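## 3. Item classes and what households did with them

The kerbside guide in force in Clustton during the study sorted household packaging by material and said nothing on size. The sorting plant at Ouellet, which took the material from both towns, sorted first by size and only then by material. Anything that fell through the first screen, set at 40 mm, left the line as residue whatever it was made of. The classes used in this paper were drawn up to sit between these two systems. They are based on what a person standing over a bin can judge without tools: form, colour, whether a part comes off, and whether the thing holds anything.
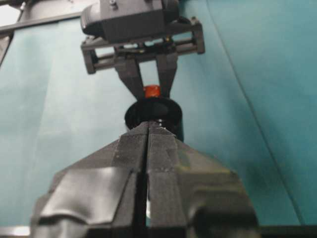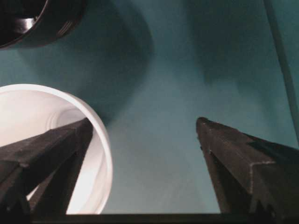
**Figure 3.** Items against teal. First: small black cylindrical object with a short orange-red cylindrical piece on top (two-colour form). Second: white plastic container on its side, mouth toward the viewer (open form).

### 3.1 Classes

Four classes were used. *Open forms* are cups, tubs, pots and other containers with a mouth as wide as, or nearly as wide as, the body. *Closed forms* are bottles, tubes and jars with a neck or a fitted lid. *Two-colour forms* are items in which an end piece or attached part differs in colour from the body, whether or not the part can be removed. *Flat forms* are sheets, sleeves, trays under a finger's depth, and loose lids. An item that met the test for two-colour forms was placed there even if it also met the test for another class.

The last rule needs some defence. Earlier sorting diaries treated colour as a property of the item and recorded it in a separate column. In the pilot, respondents filled in the form column reliably and the colour column poorly. When asked about the gaps they said that they had not known which colour to write for an item that had two. Making the difference in colour a class of its own removed the column and most of the gaps. The cost is that closed forms are under-represented in the tables, as many bottles have a cap that does not match. Readers comparing our closed-form rates with those of other diary studies should add the bottle rows of Table 4 back in before doing so.

Material was not asked for. Respondents in the pilot were shown a set of mixed items and asked to name the material of each, and agreement between members of the same household was low enough that we dropped the question. Where material matters to the argument it was taken from the bag audit (Section 3.4), which covered only part of the sample.

### 3.2 Sample

Invitations went to 289 households on the kerbside routes run by Cemach in Clustton and Jamine. Of these, 88 returned a diary with no missing pages and were kept for analysis. Partial diaries were read but not coded. Households were not paid. Each received a kitchen caddy at the end of the recording period, and the invitation did not mention it.

The two towns differ in ways that bear on the results. Clustton has mostly detached housing with bins kept at the side of the house. Jamine has a large share of walk-up flats with a shared enclosure in the rear lane, and there the decision on where an item goes is often made twice, once in the kitchen and again at the enclosure. The diary recorded the kitchen decision only. Some Jamine respondents wrote notes in the margin about what happened at the enclosure, including full recycling bins and locked gates, and these notes are quoted in Section 5 but were not coded.

Recording took place in July, when school was out. We expected more drink containers and fewer lunch containers than at other times of year. No correction was made for this, and the rates reported here should not be scaled to an annual figure.

### 3.3 Diary procedure

The diary was a stapled booklet with one line for each item. A line held the time of day to the nearest meal, the class, a tick for rinsed or not rinsed, a tick for the bin used (recycling, garbage, organics, other), and a tick for whether the person had been sure. The class names were not printed. Each class was shown as a small outline drawing, and a key on the inside cover gave a sentence of explanation in plain words. Booklets hung from the kitchen bin on a loop of string, and this seems to have mattered more than anything we wrote in the instructions: in the pilot, where the booklet was left loose, entries bunched at the end of the day and in one hand.

In all, 1,913 item lines were coded. Coding was done from scans by two coders working apart, with differences settled by a third. Most differences had to do with handwriting. The remainder were almost all between open and flat forms, where a shallow tray could be read either way, and the depth rule in Section 3.1 was written after the first batch in order to deal with them. The first batch was then coded again under the new rule. The coding frame was closed on September 30, 2019, and no class was added or merged after that point.

The "sure" tick was included at the suggestion of the plant manager at Ouellet, who wanted to know if residue came from people who did not know the rule or from people who thought they did. Respondents used it more freely than we had hoped. Some ticked it on every line, and these booklets were left in the sample but excluded from the analysis of certainty.

### 3.4 Bag audit

A subset of households agreed to have one bag of recycling opened and sorted at the Ouellet yard. The bag was matched to the diary by a number on the tie. Audit staff worked from the same outline drawings as the respondents and did not see the diary until sorting was finished. Items found in the bag with no matching diary line were listed as missed. Diary lines marked "recycling" with no matching item in the bag were listed as displaced, and covered both items that had gone in the wrong bin and items that had gone out in an earlier bag.

Missed items were mostly small. This was expected, as a diary depends on the person noticing that something is being thrown out, and a loose cap or the end of a tube does not always register as an item. It does mean that the diary undercounts the very things that fall through the first screen. We return to this in the discussion of limits, but it should be kept in mind for the results below as well.

### 3.5 Results by class

Open forms were the most consistently handled of the four. They were rinsed more often than any other class, went to recycling in nearly all cases, and were rarely marked unsure. Respondents in both towns treated a wide mouth as a sign that the item was worth rinsing. Several wrote that they rinsed tubs "because you can get in there", and the same households often left bottles unrinsed. Colour had no visible effect within the class, although very few dark open forms were recorded and the point cannot be pressed.

Closed forms showed the widest spread between households and the narrowest spread within them. A household that took the lids off bottles did so nearly every time, and one that left them on left them on throughout. The guide in force told residents to remove lids. It did not say what to do with them afterward, and the removed lids turn up in the diaries as flat forms bound for the garbage.

Two-colour forms drew the most unsure ticks. The margin notes suggest that respondents read a change in colour as a change in material and took this to mean that the item had to be taken apart before it could go in either bin. When the parts did not separate by hand, the item tended to go to garbage whole. When they did separate, the parts were often recorded on two lines with different bins. We know of no rule in either town that would call for this, and the collection staff interviewed by Gamage in the second phase had not heard of it from residents. It appears to be a working rule that households arrive at by themselves.

Flat forms were a mixed group and the results should be read with care. Sleeves and card went to recycling. Loose lids were split. Shallow trays followed the pattern of open forms where they were clean and that of garbage where they were not.

### 3.6 Size as seen from the kitchen

Size was not a column in the diary, and respondents were not told about the screen at Ouellet until the closing interview. Very few raised size unprompted. Those who did spoke of large items that would not fit in the bin, and none spoke of items that were too small to be sorted. When the screen was explained, the usual response was to ask whether small items could be put inside larger ones. Plant staff advise against this where the outer item is of a different material, but allow that a container nested in one of its own kind will pass the screen and be sorted correctly.

The kerbside guide in Jamine has since been reprinted with a line on small items. The new wording asks residents to place anything "smaller than the palm of your hand" in the garbage. This is simple to apply, though it sets the limit well above the one used at the plant, and it will send some sortable closed forms to landfill. Section 4 estimates how many, using the audited bags as a base.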